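Dark stain on a table top - will it go blotchy?

Yu-ting Kwan
I picked up an old pine table and want it really dark, almost walnut. I did a test patch on the underside with a Drulix gel stain and it came out like a map of the moon, light spots everywhere. I sanded to 117 grit (odd paper, it was in the shed). Do I need to strip the whole thing and start over?

Tala Hamdan
Pine does that, don't panic! It soaks up stain faster in some spots than in others. Sand the top again, wipe off all the dust, then brush on a wood conditioner before you stain. I did 3 thin coats on mine and let each one dry overnight - yes, it's boring, but the color went on so much more evenly. Leave the underside alone, who's going to look?

Zewditu Worku
Just paint it.

Savvas Gavalas
What Tala said, but try the conditioner on a scrap first, some of them make the stain come out lighter than you'd think. I was stuck between two browns for weeks and ended up going back and forth until I knew how deep I wanted to go.

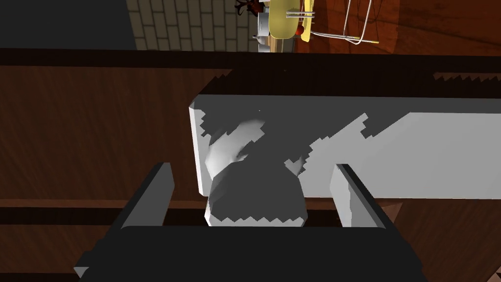
Dark wood surface, rendered. This is the kind of depth I was after.

I went with four coats in the end and a satin topcoat. Gloss shows every crumb.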